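Looking after mats, runners and bench protectors
Updated 31 Jul 2019

A good mat saves a table from a lot of grief, but most of them get wiped over once a week and otherwise forgotten until they curl at the corners or start to smell. These are the things that have worked in our kitchen and shed over the years. Check the care label first if yours still has one.

Flattening a new mat
Mats that come rolled will want to stay rolled. Unroll it and roll it up again the other way, leave it like that for an hour, then lay it flat with a heavy book on each corner. Overnight is usually enough. Vinyl and rubber settle faster in a warm room. Don't use a hair dryer on vinyl unless you keep it moving, as it goes wavy very quickly and won't go back.

Getting the size right
Measure the table, not the old mat. A runner for working on should stop short of the edge by a few centimetres all round so sleeves and apron strings don't catch it. Ours is 44 cm wide and suits a fairly narrow table. If you have to trim one, use a sharp utility knife against a steel ruler and make several light passes. Scissors leave a ragged edge that picks up crumbs.

Stopping it from sliding
Wipe the underside and the tabletop and let both dry completely. Dust is the usual cause. If it still creeps, cut strips of the open-weave rubber liner sold for drawers and put one under each end. I bought a roll from Jistby for $11 and still have most of it. Avoid double-sided tape on painted or varnished tables. It can take the finish with it, and what it leaves behind is miserable to get off.

Pots and heat
Fabric and cork will take a warm pot for a short while. Vinyl won't. Use a trivet for anything straight off the stove, even if the packet says heatproof, and let cast iron sit on the cooktop for a while before it comes to the table. Rough bases scratch, so lift heavy pots and don't drag them. 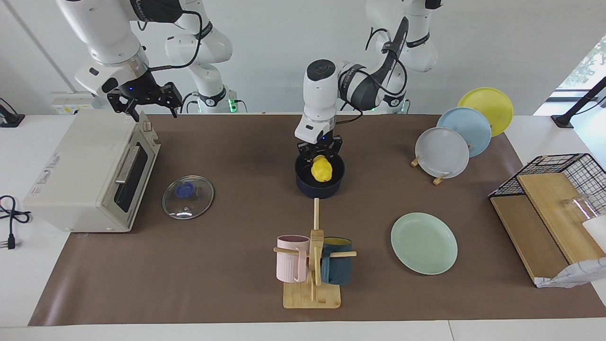
Everyday cleaning
Shake fabric mats outside before washing, or the crumbs turn to paste in the machine. Wash cool with half the usual detergent and dry flat in the shade. For vinyl and silicone use warm water, a drop of dish soap and a soft cloth. Rinse with a second cloth, because soap film is what makes them tacky. Cork only wants a damp cloth. Never soak it.

Stains
Grease: cover with bicarb soda, leave 19 minutes or until the next cup of tea is finished, then brush off and wash.
Turmeric and curry: dish soap first, then a few hours in the sun. It fades a lot on pale vinyl and hardly at all on cotton.
Candle wax: a bag of ice on top until it goes brittle, then lift with an old plastic card.
Ink: a dab of metho on a cotton bud, tested on the back first. It can strip the colour from printed mats.

Storing spares
Roll them around a cardboard tube with the top side facing out. Folding leaves a crease that collects grime for good. Make sure they are bone dry before they go in the cupboard, especially in January if your house gets as humid as ours.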